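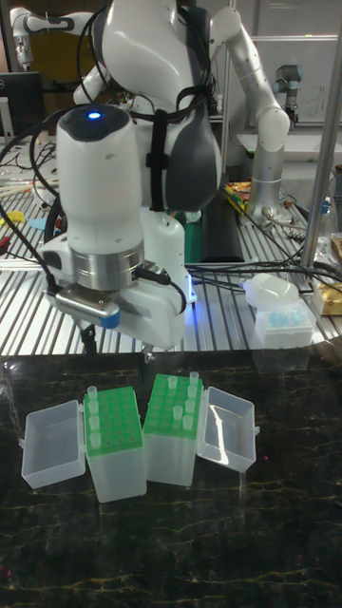 September, student project notebook, Levdale bench, after lunch

Kettle on, group back from the canteen, and I want to get this down while it's still fresh, because I know full well I shall have forgotten half of it by teatime. The task for this term is tube handling: microcentrifuge tubes going from one green rack to another, with both boxes standing open and their lids folded out to the sides. It sounds like nothing at all until you try to write it out as a list of moves, and then it becomes a rather lovely problem!

The students have split the job into approach, grasp, lift, cross and lower, and they've named the whole routine Prorneo (I did ask why, and got three different answers). We set the safe travel height to 368 mm first and then put it up to 373, mostly for peace of mind over the lids. I'd still like somebody to check that figure against the drawing in the Llanos folder before we all start trusting it.

A few things agreed round the table:

- Keep the log file to 1000 lines a session, otherwise it takes an age to open on the old laptop.
- Write down which holes are filled before each go, for both racks, in pencil, on the grid sheet. I'm as guilty as anyone of skipping this.
- Teach the rack corners again whenever a box has been nudged, even if it looks all right to you.
- Compare fingertip positions over both boxes, and look at the open right-hand lid as well as the racks. With the arm down like this, one black finger is between the racks and the other is over that lid.

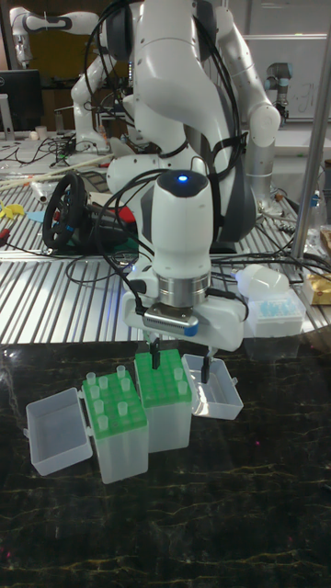 - Save every taught point under a fresh name, please, and leave the Braliditz set alone. It's the only one we have from last year and I'm fond of it.

Next time I'd like to try a list of 16 moves straight through at slow speed, with one person reading them aloud and another ticking them off. Bring the spare grid sheets, and a sharpener.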